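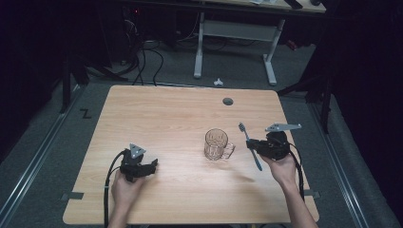

By Radka Vlček

The toothbrush in a glass

In our house in Kurasbridge the toothbrushes stood always in a plastic holder from the hardware store. It had four holes and a bottom that I could not reach with any brush. After a year there was a brown ring in it, and I do not want to tell more. In January I threw it away and put a clear glass mug with a handle next to the sink. It was meant for one week. It is still there.

A mug has some advantages which I did not expect. Because it is clear, I see when water stays in the bottom. The handle is useful when I carry it to the kitchen on Sunday, where it is washed with hot water together with the breakfast cups. It is also heavy enough that a light blue plastic toothbrush leaning to one side does not pull it over. With a paper cup or a thin tumbler this happens often.

Put the brush in with the bristles up, and shake it well before. Two brushes in one mug are fine if the heads do not touch. With three it becomes a problem, they always fall together on the same side, so my family has now two mugs. Mugs with a pattern pressed in the glass are pretty, but the small lines collect dried toothpaste. An old brush cleans them, with a little vinegar.

Several readers asked where to buy such mugs. I found mine at Stender, on the low shelf behind the baking pans, and I paid 79 cents for it. They had around 30 when I was there. The secondhand room at Sotetti has sometimes older ones with thicker glass. My mother-in-law has one which she got in 1961 as a wedding present, and it has no chip on the rim - but she keeps it for tea and I was not allowed to take it in the bathroom.

One more thing. If your sink is narrow, do not place the mug on the edge near the faucet. I broke one like this in the first month. A small shelf at the height of the elbow is better, or the window sill if you have one.

Next time I will write about soap dishes, for which I have still no good answer. If you have one that does not become slimy, please write to me, Box 3042, Kurasbridge.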